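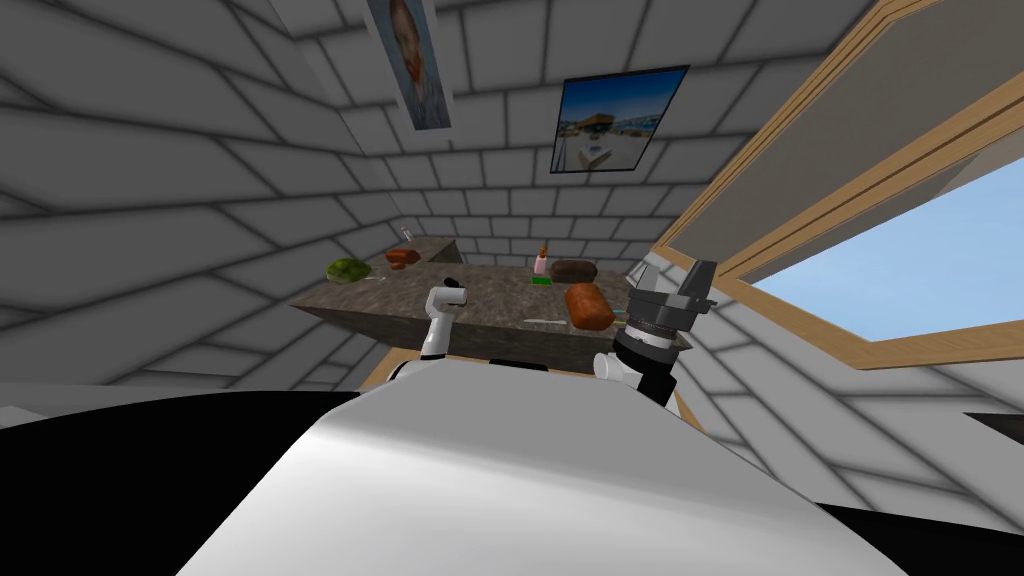
Why collect demonstrations in simulation if the policy is meant to run on a physical robot?

Simulated episodes are cheap to reset and can be replayed exactly, and every object pose is known at every step. The physical robot is then needed only for a short adaptation set and for the final tests.

3.2 Collection of Demonstrations

All simulated demonstrations were recorded in Mevach, our kitchen environment, through the Rokside teleoperation interface. The operator sees the output of the robot's own camera and no external view. Figure 2 gives one such view. The room is strongly tilted in the image, and the robot body fills the bottom center. We kept this viewpoint for all episodes so that the operator and the policy work from the same visual input. In pilot sessions with a free overhead camera, operators made grasps that relied on contact points hidden from the robot, and policies trained on those episodes failed often at the approach stage.

Figure 2. View from the robot in a Mevach kitchen. Both arms are visible beyond the body. The countertop holds several loaves of bread, small bottles and a green head of lettuce or cabbage.

Each episode begins with a sampled layout. Object models are drawn from the Cateler asset set and dropped onto the counter from a small height, and the physics engine is run until all bodies are at rest. Layouts in which an object has fallen to the floor are discarded before the operator sees them. Objects may end up close together or on top of one another. In Figure 2, a pink bottle stands on a flat green package, and a large orange-brown loaf lies directly beside the right gripper in the view. We did not filter out such cases. Wall pictures, wall material and window placement are also sampled, but they stay fixed within an episode.

The task instruction is shown as a line of text in the operator interface and stored with the episode. We use 3 task families: moving one named object to a target area, grouping objects of the same class, and clearing a marked part of the counter. Operators could use either arm or both. No preferred grasp was given.

We recorded 600 episodes. An episode was kept if the goal condition held at the final step and no object had left the counter during the motion. After this check, 402 episodes remained. The most common reason for removal was a bottle knocked over while the operator reached past it for another object. Removed episodes were stored separately and are used only for the failure detector in Section 5.

Kept episodes contain the camera image, joint positions, gripper commands and object poses. The object poses are used for the success check and for replay; the policy never receives them. Pauses at the start of an episode were trimmed up to the first commanded motion. Pauses in the middle were left in place, as early tests showed that removing them caused abrupt changes in arm velocity.

The physical adaptation set was recorded in the Carré test kitchen with the same interface and the same instruction format. It contains 40 episodes, all from the first task family. Training on the combined data is described in Section 4.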